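Subject: Re: snack wrappers and the store drop-off bins
Date: 2023-08-26

> I keep reading that you can take crinkly snack bags to the store drop-off with the bread bags, and then I read that you can't. Does anybody on this list know for sure? I've got a whole drawer of them now and my family is losing patience. Also, is the Stelano bin still by the side entrance? I couldn't find it last week.

Hi all,

I went down this same hole in June, so I'll share what I've got! The short version is no, please keep the shiny ones out of the drop-off bin. Bread bags, produce bags and the stretchy wrap from paper towels are fine (clean, dry, no receipts left inside). Chip bags and candy wrappers usually have a metal-looking layer stuck to the plastic, and the places that take the stretchy stuff don't want it mixed in.

The test I use is to scrunch it up in your fist and let go. If it springs back open it's probably the layered kind and goes in the trash. It isn't perfect, and I've been fooled by a few cracker sleeves, but it's quick. The other one is the thumb stretch: push your thumb into the film and if it gives a little before it tears, it's likely okay.

And yes, the Stelano bin moved! It's inside now, past the carts. The Avex lot has one too but it was stuffed to the top both times I tried, so I've stopped going there. I weighed my bags before I dropped them off (I know, I know) and the first load was 434 grams and the next one was 534, and that's with just 2 of us in the house. Mostly bread bags. We eat a lot of toast.

If you still want to do something with the drawer, I've been cutting chip bags open, washing them and using them as liners for seed trays. I'm up to 195 and they hold up fine, though you do need to poke holes in the bottom or everything gets soggy. I'd love to hear if anybody has a better use, my basement shelf is getting silly.

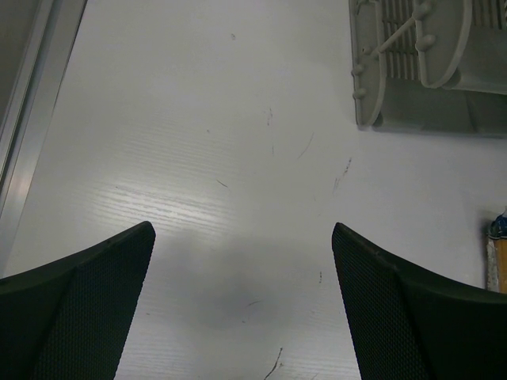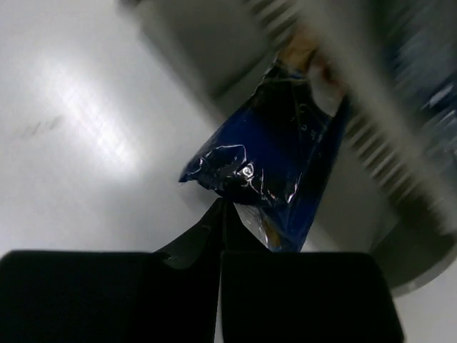
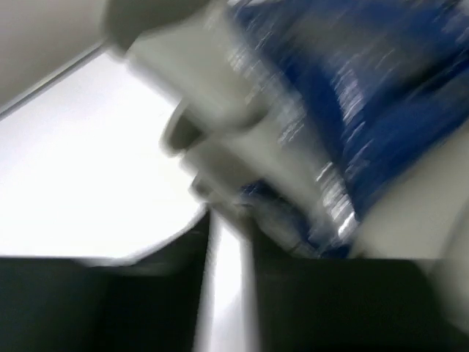
Crinkly blue packet in the second one.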